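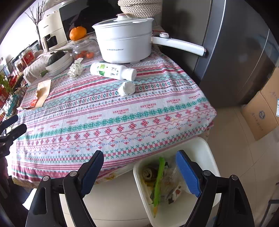

A reader of the first release wrote to ask why the tablecloth gets its own field when it never goes anywhere, and couldn't we please drop it. Fair question! We kept it, and the Surfaces section below is longer now because of that message.

Multar Table Clearing
README for the second release

What's in here

Multar is a collection of 2,000 short written records about clearing kitchen and dining tables. Each record covers one table at one moment: what is on it, what is going in the trash, what stays put, and where the person clearing it would like everything to end up. They come from 200 households in Brillumthorpe and the villages nearby. We love this material. There is so much going on in the few minutes between the last bite and a clean table, and hardly any of it gets written down.

The first release had 1,000 records and leaned heavily on breakfast. This one has far more suppers, plus a good batch of cooking leftovers (stalks, peels, wrappers, the bag the greens came in), which people kept telling us was the part they wanted.

Files

records.csv - one row per record
items.csv - one row per thing on or beside a table, linked by record number
surfaces.csv - tables, cloths, mats and trays
wording.txt - the names people used for things, with our merged names next to them
CHANGES.txt - what moved between releases

Everything is UTF-8 with commas. If your spreadsheet program eats the leading zeros in the record numbers, import that column as text.

Fields in items.csv

item: the everyday name, such as tissue, bottle, pot, trivet
state: upright, on its side, folded, crumpled, stacked, open, closed
place: on table, on another item, in bin, on floor, on chair
goes_to: trash, recycling, sink, fridge, shelf, stays
sure: yes or no

State is the field we are proudest of. A bottle on its side and a bottle standing up are the same object but a different little job, and the two get separate values. Same with tissues: a crumpled one is nearly always goes_to trash, while a folded one might be somebody's napkin and is often marked sure = no. Please don't filter those out before you've read a few. They're great.

Things resting on other things

When a woven trivet is sitting on the lid of an electric pot, as on the table at the top of this file, the trivet gets place = on another item and the pot gets its own row. The first release lumped stacks together as one item and we regretted it almost at once. Moving a pot usually means dealing with whatever is on the lid first, and you couldn't see that in the old rows.

Long handles get a note too. A handle that sticks out sideways takes up table room that the pot itself doesn't.

Surfaces

So, the cloth. It stays on the table in most records, but it changes how the clearing goes. Crumbs get wiped off bare wood and shaken off fabric. A busy print, say bands of pink, teal and blue with the word HANDMADE running across it in pink, makes small scraps harder to spot than a plain one does. And a cloth that hangs over the front edge right where the bin is can get swept along with the trash. We record color, pattern (plain, striped, printed, other) and whether it hangs over.

Bins

A bin counts as part of the record if it stands within reach of the table. Contents are listed as mixed unless the household sorts. Green stalks and food wrappers in the same bin are recorded exactly that way; we haven't sorted anything after the fact, so please don't use Multar to estimate how well people recycle.

Known problems

Wernico, our spelling checker, turned "trivet" into "rivet" in a few early rows. Most are fixed. If you find a rivet on a pot lid, send us the record number.

Goes_to is an opinion. Two people in the same house can disagree about a half-used bottle, and when they did we kept both rows.

Around 5 percent of records have no bin row. Some kitchens keep the bin under the sink with the door shut, and we left the row out instead of guessing.

Holiday meals are thin. We'd be thrilled to add more from December.

Using it alongside Abella

Abella is our older list of kitchen storage places. The shelf and fridge values in goes_to match its names, so the two join on the place column with no cleanup. Sink does not appear in Abella yet.

Sending additions

New records are welcome in any season, and messy tables are every bit as useful as neat ones. Copy the header row from items.csv, fill in what you can, and leave a cell blank if you don't know. We go through the inbox on Mondays - the record number goes in the subject line if you're correcting one, and the word NEW if you're not.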